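Is a "market snapshot" from the selling agent worth anything?

Asked in Buying a home, December

We are looking at a two-bed terrace on Memon Road. The listing is with Dreneo, and with the brochure they sent a glossy four-page "area snapshot" saying prices in the postcode are up 10% on last year and that homes are selling faster than ever. The agent brought it up twice on the phone when I hinted at an offer below asking.

The figures may be right for all I know, but there's no source on any page and the firm that wrote it gets paid if I buy. It also doesn't say how many sales the 10% comes from. Do sellers' agents have to back this stuff up, and would you let it change your offer? The house needs a fair bit doing, and the garage is being sold as a "fully fitted workshop", which I also take with a pinch of salt.

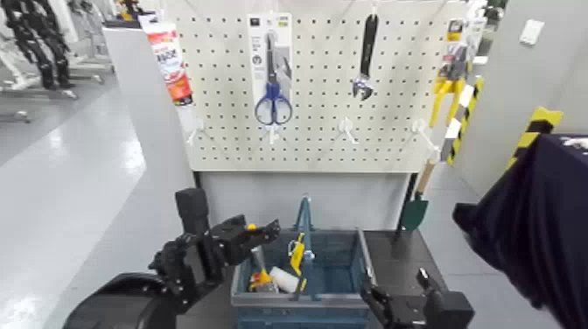 Pegboard with the scissors and wrench, blue basket underneath

3 answers

Answer 1 (marked helpful)

I wouldn't let it move you a penny until you've looked at the sold prices yourself. The Land Registry data is free and you can search by street. Mind that it runs a couple of months behind, so the newest sales won't be there yet.

An average for one postcode can be pushed about by very little. When we bought, the agent's leaflet claimed a big rise, and once I'd gone through the 24 sales on the list it came down to two large detached houses at the far end. Terraces like ours had hardly shifted. Check whether yours mixes flats, terraces and detached in one figure. I'd bet it does.

As to backing it up, agents aren't supposed to mislead buyers, so ask by email where the number comes from and which months it compares. If you get a vague reply, or a phone call instead of a reply, you can draw your own conclusions.

On the garage, ask for a written list of what stays. "Fitted" can mean the cabinets and nothing else. Tools usually go with the seller unless the contract says otherwise.

Answer 2

All agents do this. Just offer what you want to pay, they have to pass it on.

Answer 3

Try the estimate on Wokel or Prorkus and see if they agree with the agent. They didn't for my flat, and they didn't agree with each other either, so I'm not sure how much use that is. Your lender's valuer is the one whose number counts if you need a mortgage.

Comment from asker: Emailed them at 9 this morning. No source yet, but I've been asked whether I'd like a second viewing.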